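Demonstration collection (robot learning)
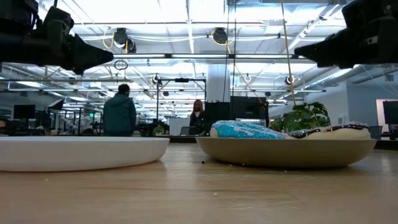 Two robot arms at a tabletop workspace with two plates and a pair of frosted donuts.

Demonstration collection is the practice of recording a robot while a person guides it through a task, so that the recordings can be used to train a learning system. One complete recording is called a demonstration or an episode. The method is most often used for handling tasks that are hard to write out as fixed rules, such as folding cloth, packing food or moving objects of uneven shape between dishes.

Methods

In teleoperation, the operator controls the robot from a distance, usually with a second set of arms, a pair of handheld controllers or a glove. In kinesthetic teaching, the operator holds the robot and moves it directly. Teleoperation keeps the operator's hands out of the camera view, which matters when the system learns from images. Kinesthetic teaching needs less equipment but is awkward with two arms at once.

Each episode normally contains video from one or more cameras, the joint positions of the arms, the state of the grippers and the commands sent by the operator. These streams are stored with a shared clock. A short written instruction, such as "move the blue donut to the white plate," may be attached before or after recording.

Tabletop tasks

Tabletop setups with two arms are common. Plates, cups and food items are popular subjects, as they are cheap and easy to reset. Between episodes the objects are put back in new positions, and the order, spacing and type of dish may also be changed. A set in which every episode begins from the same layout tends to produce a system that fails when the layout shifts.

The Padov tabletop set, released in February, has 596 episodes divided among 7 tasks. Its authors kept 300 episodes from a single dish-transfer task and spread the remainder over the other six. The Bulldale set uses a similar table but fixes the length of every episode at 500 time steps, with shorter recordings padded at the end.

Quality control

Episodes are reviewed after recording. Common reasons for removal are dropped video, a gripper that closes outside the camera view, and long pauses by the operator. Failed attempts are handled differently from one project to another. Padov discards them. Strobel, a labeling tool, lets reviewers mark the point of failure and keep the earlier part.

Recoveries, in which the operator misses an object and then picks it up on a second try, are usually kept. They show the system states that smooth recordings do not contain.

Storage

There is no single file format. Nustex, a conversion library, reads several of the layouts in use and writes them to a common one, but it does not correct differences in camera placement or units.

See also

Imitation learning
Teleoperation
Two-arm manipulation

This page was last edited on 16 April 2023.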